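Poltura galvanised sorting bin, large - six months in
Posted 2021-09-10
Rating: 2 out of 5

I bought the big Poltura in February because I was sick of plastic tubs splitting at the corners. The website calls it "the last bin you'll buy", a claim I have heard before from people selling bins. Mine was $431 plus freight, so I went in wanting a fair bit for the money.

First, the good. The sheet metal is decent and the sloped walls do what they're supposed to: small stuff slides down to the floor and stays there. I've dropped some awkward things in and nothing has bent. The divider across the upper part is handy too, although the compartment behind it is so narrow that I can barely get a glove in.

The floor is my main gripe. It's flat, it marks if you look at it sideways, and dust settles on it and won't tip out. A grey sanding sponge more or less vanishes against the metal. Bright things are no trouble, so the pink watermelon-looking wedge and the light blue plastic piece get found straight away, but clear plastic is a pain. 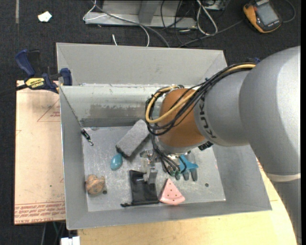 The hole in the floor

There's a small one towards the right side. Poltura's leaflet says it's for drainage, and maybe it is, but the floor has no fall towards it, so I can't see how. I've lost 2 screws down it and now keep a bit of tape handy.

Compared with the others

The Wike tub is half the price, has a ribbed base and weighs far less. It also cracked on me in its second winter. The Goltov is better finished, with rolled edges, but it's only 50 cm across and has no divider. I haven't tried the Derkance, and at that price I'm not likely to.

Would I buy it again? At full price, no. If a scuffed one came up second-hand I'd probably have it, seeing mine looked that way inside a fortnight. Delivery took 13 days.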